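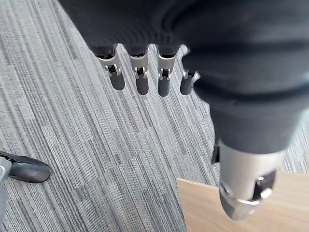
Reading time: 3 minutes

Section 4. Preparing the hands and the work position for cabinet tasks

This section covers the Muliden two-arm unit with Felell hands. Carry out 4.1 and 4.2 before the first run of the day and after any change of hand.

4.1 Checking the hand and cover

1. Press the stop button and switch off the arm supply. Wait until the status lamp on the base goes out.
2. Open the hand fully. The fingers should stand apart from each other, with the thumb clear of them.
3. Look at each metal joint from both sides. Remove fluff and hair with a dry brush. Carpeted rooms need this more often than hard floors.
4. Check the fingertips for cuts. Replace a tip if the metal shows through.
5. Draw the fabric cover down over the back of the hand and stop short of the finger joints. Cloth must not enter a hinge slot.
6. Turn the wrist by hand through its full travel. The cover should follow without pulling tight.

CAUTION: Do not oil the finger joints. Oil soaks into the cover and will mark paper and card.

Note: Folds at the side of the cover are normal. Folds between the fingers are not, and the cover must be refitted.

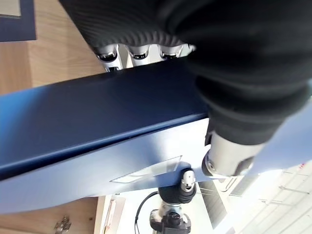
Fig. 4-2. Fabric cover on the hand, with metal finger joints along its lower edge.

4.2 Setting the work position

7. Place the base so that its front edge is 1160 mm from the cabinet face -- measure at floor level, with the doors shut.
8. Open the door by hand as far as it will go. Leave at least 228 mm between the door edge and the nearest part of either arm.
9. Move both arms to the low ready pose.
10. Check the head camera view. The shelf, the open door and both hands must be in view together.
11. Save the position under a new name. Do not write over the Stelska default.
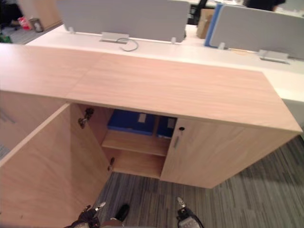 Can the unit be used with a cabinet that has only one door?
Set the door type to "single" in the task menu and repeat steps 7 to 11. The door swing is stored with the position, so a position saved for a double cabinet cannot be reused.

4.3 Cables and floor

12. Lay the supply cable behind the base and keep it out of the door swing.
13. Lift each arm slowly to shoulder height and watch the wrist cables. If a loop catches on the housing, free it and refit the clip.

CAUTION: Keep people out of arm reach when the supply is on. The arms may move without a sound when a saved position is loaded.

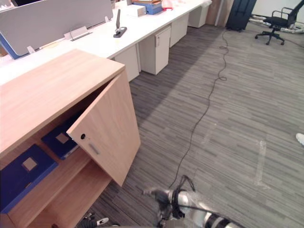

How often should the wrist cables be replaced?
Replace them at every yearly service, or at once if the outer layer is cracked or flattened. Order the cables as a pair from Jasińska and fit both on the same day.

Record the check in the unit log, then go on to Section 5.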